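Ticket 604 — Hangers from the Pritow wardrobe set: hook turns loose, clothes slide off
Status: Closed
Opened by: Su-bin Ahn
Assigned to: Lerato Sithole
Site: Clandthorpe, second-floor flat
Category: Bedroom storage / Fittings

Problem as reported

The wardrobe in the back bedroom came with a pack of 40 plastic hangers. On several of them the hook spins freely in the shoulder piece. When a shirt goes on, the hanger swings around to face the door and the shirt slides toward the low side. Heavier things end up on the wardrobe floor by morning. The rail is level. I checked it with a spirit level at both ends and in the middle.

I have already tried:
Pushing the hook down hard into the shoulder. No change.
Wrapping tape around the base of the hook. Held for two days, then went sticky.
Moving the hangers to the other end of the rail. No change.

I would like to know whether the hangers are faulty or whether the hook is meant to turn.

— Su-bin

Reply 1, Lerato Sithole

Thanks for the detail on the rail, it saves a step. The hook on this set is meant to turn, but it should be stiff. You should be able to set it facing either way and have it stay there with a shirt on. If it drops back under its own weight, the fit is too loose.

Please do the following before I order anything.

1. Take everything off the rail and lay the hangers on a table. A sheet of white paper or board underneath helps, because the pale ones are hard to check against light wood.
2. Hold each hanger by the shoulder near the hook and by the arm lower down. Lift it clear of the table and tilt it. The hook should not move.
3. Put the ones that pass in one container and leave the ones that fail on the table.
4. Look at the underside of the shoulder for a hairline crack. A cracked hanger fails whatever the hook does.

Also let me know what the rail is. Clandthorpe has two kinds, and the older one is thicker than the hooks were made for.

Reply 2, Su-bin Ahn

Cleared the rail on Tuesday and went through the lot at the table with the basket next to me.
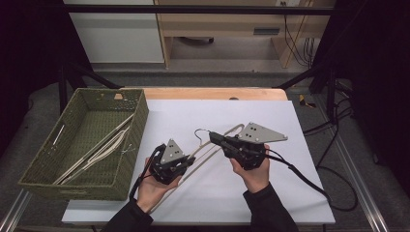

Issue 604, page 2

Results. Most of the hangers are fine. The bad ones all have the same fault, which is a hook that falls over as soon as the hanger is tilted. I found one crack, on a hanger that also had a loose hook. None of the good ones were cracked.

The rail is the older kind. It has Grallgate stamped on the bracket and 1926 under that. I took the 1926 to be a part number, as the wardrobe is nowhere near that old. Length between brackets is 850 mm.

One more thing. With the bad hangers out, the shirts that were on good ones still lean a little. Not enough to slide off, but they don't hang square.

Reply 3, Lerato Sithole

1926 is the part number, yes. That rail is fine for length but the hooks sit high on it. The slight lean comes from that and won't hurt anything. If it bothers you, there is a clear sleeve that goes over the rail and gives the hook more grip. We fit the Geum one. It cuts with kitchen scissors.

For the loose hooks — please don't glue them. Glue runs down into the shoulder and the plastic goes brittle. I'm sending replacements for the failed hangers and one length of sleeve. Put the old ones out with the mixed plastics only if you can pull the hook off first. Otherwise leave them by the door and I'll collect them when I come to do the kitchen drawer.

Reply 4, Su-bin Ahn

Replacements arrived, sleeve too. The sleeve was long by a thumb's width so I trimmed one end. Hooks on the new hangers are stiff, a bit too stiff on two of them, but they turn if you hold the shoulder.

Winter coats are back on. The heaviest is at the bracket end as the leaflet says. Nothing on the floor after a week.

The old hangers are in a bag by the door. Could you bring the screws for the drawer at the same time? The short ones, the last lot went through the front.

Reply 5, Lerato Sithole

Good. Closing this one. The drawer screws are on a separate ticket and I have added your note about the length to it.

Resolution: loose-hook hangers replaced, rail sleeve fitted by resident. Rail left in place.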